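Flusby hallway shoe rack: putting it together and using it
July 2021. Written by the Gistside product guides desk

We use cookies to remember your basket and language. Accept all / Manage settings

Section 4. Placing and loading the rack

Before you start this section, both side frames should be joined by all of the rods and every screw should be finger-tight. If a rod still turns in its socket, go back to Section 3, step 6.

4.1 Position

1. Choose a flat stretch of wall. The rack is 85 cm wide with the feet on, so allow a little more than that between a door frame and the nearest furniture.

2. Stand the rack with its back to the wall. The legs splay outwards at the bottom and all of them must touch the floor. Press down on each top corner in turn. If it rocks, loosen the screws on that side by half a turn, press again and retighten.

3. Tighten all screws fully with the key supplied. Do not use a power driver.

CAUTION: Do not drag the rack across a wooden floor. Lift it by the two side frames, never by the rods.

4.2 Loading

4. Start with your lightest pair. Slides and pool shoes can go straight on the top tier, soles down across the rods, and it does not matter if the sole comes a little past the front rod.

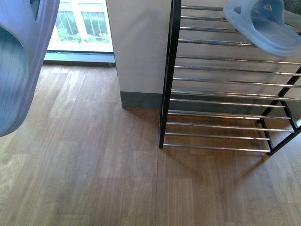

5. Put boots and other heavy shoes on the lowest shelf. Do this before you fill the upper tiers. A rack loaded only at the top will tip more easily if it is knocked.

6. Fit trainers next, toe to the wall and heel facing out. Check that the sole rests on at least 2 rods. Narrow heels may slip between the rods and are better kept on the floor or in a box.

NOTE: The end places on each tier sit close to the side frame. A wide shoe may need to go in slightly at an angle. Try the shoe first and move it along if the upper presses on the black metal.

7. Set the second shoe of the pair down beside the first, with the heels level. Thick soles can stand out in front of the top rods. 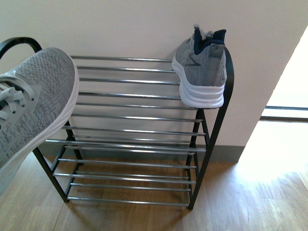 Tuck long laces into the shoe before you let go of it, or they hang down on to the tier underneath. Leave a finger's width between pairs where there is room. Shoes that have been out in the rain should be dried on newspaper before they go on the rack, as grit and salt will mark the rods over time.

4.3 Care

8. Wipe the rods with a soft dry cloth. For mud, use a damp cloth and dry straight away. Do not use scouring pads or bathroom descaler.

9. Check the screws after the first month and again each February, or whenever the rack has been moved.

Spare rods and feet are sold singly. Quote part 116 for a rod and part 13 for a foot. Parts for the older Bullberg rack look similar but the thread is different and they will not fit.

If a screw hole has stripped, stop using that tier and contact us before putting any weight on it.

Gistside customer help: use the contact form or ask at any Hendricks counter. © Gistside. All rights reserved. Back to top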